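Mistville Shared Workshop – Robot Practice Group
Minutes of the June meeting, started 4:10 p.m., back office

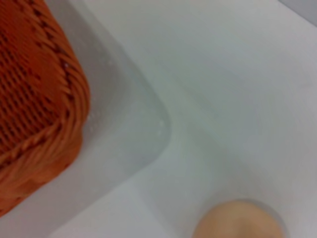 1. Minutes of the last meeting

Accepted with one correction. Item 5 said the group "agreed" to the Plumik checklist. The group agreed to read it. The chair asked that the word be changed and it has been.

2. Handling rules, draft 3

Vilja Kokkonen presented the new draft. It runs to 50 rules, up from 38. She was asked how many of them an operator on a normal shift would remember. She said the draft was meant to be looked up, and several people said they had heard that about draft 2.

Rule 7 (woven goods) took up most of the time. It says the arm must take a woven basket by the rim and never by the wall. The Karppinen bench wanted to know where the evidence was. Vilja said a rim gives the fingers something firmer to close on. Karppinen's reply was that this depends on the rim, that a thick braided edge may be wider than the fingers open, and that no one has written down the widths. The rule stays in square brackets until someone does.

Rule 8 (nested items) says a container inside another container must be treated as two objects. No one objected to the idea. The trouble is the clearance figure. The draft asks for "enough room for the fingers," and the chair pointed out that a rule you can only check by breaking it is a poor rule. With a basket set into a frosted plastic tub there may be only a narrow gap between the two walls, and draft 3 doesn't say whether to go into the gap or lift the tub first. To be rewritten.

Rule 9 (see-through and cloudy plastic) was sent back. It tells operators to "confirm the edge is detected" but not how, or who signs for it. Bistetti's cover letter says its software deals with this. The group has had the letter since spring and has yet to see a test log to go with it.

3. Work surface

Draft 3 calls for a plain white, matte surface on every bench. Two points were raised against it. Pale plastic on a white top is a hard case for any camera, and making everyone use the hard case should be a choice, made on purpose, with a reason in writing. Second, shadows from the arm and from the items themselves show up on white, and the draft has nothing on lighting at all.

Vilja said that the white surface came over from the Plumik checklist. The chair asked whether anyone knew why Plumik had picked it. No answer. Left open.

There was also a short discussion of the cleaning rule, "surface and items free of debris before each run." Agreed in principle. Not agreed: what counts as debris. A speck on a tub wall would fail the rule as written, and the group doubts any bench would pass for a full afternoon. Suggested wording: "free of anything that could affect the grip or the camera view." Vilja will think about it but does not like "could."

4. Trial log

329 runs are logged so far under draft 2. The target before anything is called a standard is 2,000. Vilja asked if the target could be lowered so the rules could go out by fall. The chair said the number was set before anyone knew how slow it would be and that this was the right time to have set it. Target stands.

It was also noted that the log has a box for "success" and no box for "success after a person moved something." Until it does, the success rate should not be quoted outside the group – and that includes the newsletter.

5. Stop button

The rule is fine. The sticker telling people where the button is has been put on the side of the bench facing the wall. To be moved.

6. Actions

Vilja: rewrite rule 8, with a clearance figure and a source for it.
Vilja: ask Plumik about the white surface.
Karppinen bench: measure rim widths on the woven items in use, send the list before the next meeting.
Chair: write to Bistetti again for the test log.
Log keeper: add the missing box. Old entries to stay as they are and be marked "not known."

7. Any other business

A request to rename the draft "Mistville Standard" was not taken up.

Closed 5:35 p.m. Draft 4 to be sent out ahead of the next meeting, with changes marked this time.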